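Do You Need to Replace That Old Office Tower? I Have Doubts

Every couple of years somebody tells me my desktop is too old. This time it was the man at the shop on Jakiswood, who looked up the model, made a face and quoted me for a new one before I had finished saying what was wrong with it. What was wrong with it was that it got loud. That was the whole complaint.

I don't fix computers for a living. I do payroll for a small flooring business and I have a low opinion of advice that ends with me handing over a card. So I went home and read for three evenings, and most of what I read was bad. One page told me to run a "cleaner" program. Another one wanted me to replace the thermal paste every six months, which sounds like something written by a person who sells thermal paste. My neighbor Omprakash Maurya, who kept the machines running at a school for years, said he had gone much longer than that on most of them and couldn't remember it mattering.

Here is what I will say for the old business towers. They come apart without a fight. You lay the thing on its side, take the panel off and you can see almost everything you would ever want to touch. The latches and tabs on the drives and the power supply are blue so you know where your fingers go. Compare that with the slim little box Neelam has at her place, where you have to take out two other parts to reach the one you came for.
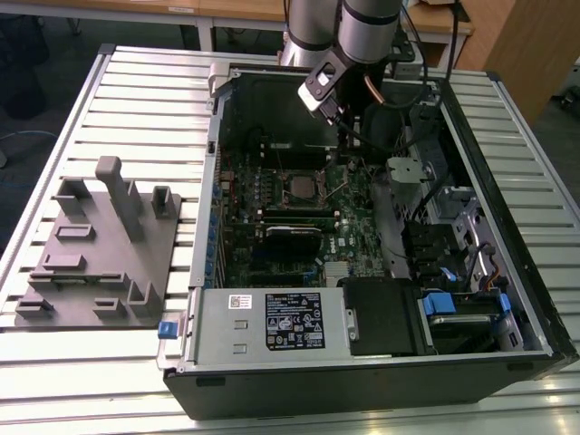
The part people get nervous about is the processor, and I was nervous too. The socket has a metal frame and a thin lever at the side, and the lever takes more push than feels right the first time. I still don't love doing it. If your machine is only loud, leave the processor where it is. Vacuuming out the dust (machine off, unplugged, hold the fan blades still) is a different size of job, and it's the one I'd start with.

Memory is the upgrade everyone recommends, and I am only half sold. I had two slots to work with and put in a matched pair from Cruzado for less than the shop wanted just to "run diagnostics." Did it help? With a lot of browser tabs open, yes. With the payroll program, not that I could tell, and that is the program I bought it for. Anyone who says more memory makes everything faster should be asked what "everything" is.

Then there are the expansion cards. I took mine out on the theory that I wasn't using it, and the second monitor went dark, so I was using it. Put it back, pressed until it sat down properly, fine. Check what's plugged into the back before you get clever -- I had written this on a sticky note and then ignored the sticky note.

Power supplies I would not open at all. Swap the whole unit or pay somebody. Bimla Srivastava disagrees with me on this and she is welcome to.

As for the drives, Santosh keeps telling me to go solid state, and he is probably right. It's next on the list for May if the price comes down. I did look at the refurbished ones from Skorside, but the listing said "tested" without saying how or by whom, and I've been burned by that word before.

Total so far is well under the 300 dollars I'd told myself was the limit. The noise is mostly gone. There's still a faint tick when it starts up cold, and I haven't found where it comes from.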